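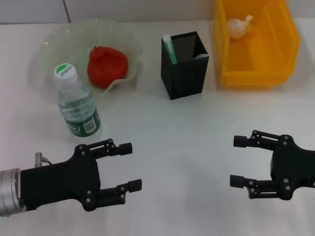
Work surface with left and right grippers facing each other.

December
By the Tirari Documentation Desk

Section 4. Setting Up Regional Alerts for Foreign Affairs Coverage

This section explains how an editor configures the Tirari wire service to receive statements from foreign ministries, defense departments, and international bodies. Complete Section 3 (User Accounts) before continuing.

4.1 Creating a regional desk

1. Sign in with an editor account and open the Desks menu.

2. Select New Desk and enter a name. Names may contain up to 50 characters.

3. Choose one or more regions from the list. The list contains 233 countries and territories. Disputed territories appear under their own names and are not grouped with any claimant state.

4. Under Sources, select Official Statements, Press Conferences, or both. Transcripts of press conferences are delivered through the Gereo feed and require a separate license.

5. Select Save. The desk appears in the left column at the next refresh.

Note: A desk without a source will be saved but will receive no items.

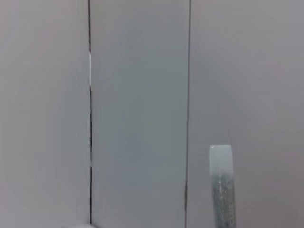 4.2 Setting alert levels

1. Open the desk and select Alert Levels.

2. Assign Urgent to troop movements, border closings, and the recall of ambassadors. Assign Routine to scheduled visits and joint communiqués.

3. Enter the port number used by the newsroom's alert receiver. The default is 1888.

4. Send a test alert. The word TEST must appear in the headline field on every connected terminal.

Caution: Do not send a test alert from a live desk. Alerts issued from a live desk are passed to all subscribers and cannot be recalled. A correction must then be filed under Section 7.

4.3 Translated statements

Statements in other languages are translated by the Peng module and marked Unofficial. Items longer than 4000 words are delivered in parts. The original text is attached to the first part and should be consulted before any direct quotation is published.

Desks hosted on the Fornside server must enable translation separately for each region.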